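How to plan a four-day walking trip in the Kukberg hills
Updated August 2022
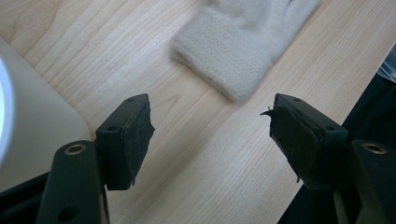 Do I need to book the huts before I book my flights?
Book the huts first. The three huts on the Kukberg loop are small, and Fukuda Hut in the middle is the one that fills. Flights into Vistamari run all through the season and you can usually shift them by a day. A hut bed can't be shifted once the season is under way.

Step 1. Pick your dates
The track opens once the snow is off the saddle and closes when the huts shut for winter. Bookings for the whole season are released in March. If you want a weekend, be at your computer that morning. Midweek beds are much easier, and single walkers often find one a fortnight out.

Allow 4 days for walking and a spare day at each end. The bus from Vistamari to the trailhead at Skumach doesn't run every day in the shoulder season, so check the timetable before you pay for anything.

Step 2. Book the huts in order
The booking page treats each night separately. Put in Fukuda Hut first, then work backwards and forwards from it. If you start with the first night you can end up holding a bed at one hut with nowhere to sleep the next. You have 11 minutes to finish paying before the beds go back into the pool. Have everyone's full names and dates of birth written down.

Groups of more than six have to email the hut office. Asuka Kuroda handles those and normally answers within a couple of days.

Step 3. Get to the trailhead
The bus leaves from the stand behind the Vistamari ferry terminal. Buy your ticket from the driver, cash only. The trip takes most of the morning, with a stop at a bakery where you can get lunch to carry.

If you're driving, leave the car in the gravel lot past the Skumach bridge. The lot beside the shop is for customers and they do tow. The walk finishes on the other side of the river, a short stroll from both.

Step 4. Pack for the saddle
The high point is 2981 feet, which doesn't sound like much, but it is exposed and the weather comes in from the sea. Carry:

Waterproof jacket and overpants
Warm hat and gloves, even in midsummer
Sleeping bag (the huts have mattresses only)
Food for each day plus one extra dinner
Headlamp
Water for the second day, when there is no stream until late afternoon
Paper map

Gas cookers are supplied at every hut. Pots are not supplied at the first one.

Step 5. Walk it clockwise
Most people do. The climb on the first day is roughly 1000 feet and well graded. Going the other way you meet the steepest section on tired legs, and the marker poles are harder to pick out in cloud.

Sign the intentions book at each hut, including the ones where you only stop for lunch. Sign out at the Skumach shop when you finish. It closes at five, and there is a box by the door for after that.

Step 6. The night after
The guesthouse by the bridge has hot showers for walkers who aren't staying, and will hold a bag for you while you're on the track. Dinner needs to be ordered by noon, so if you want it, arrange it before you set off. The return bus to Vistamari leaves from outside the shop.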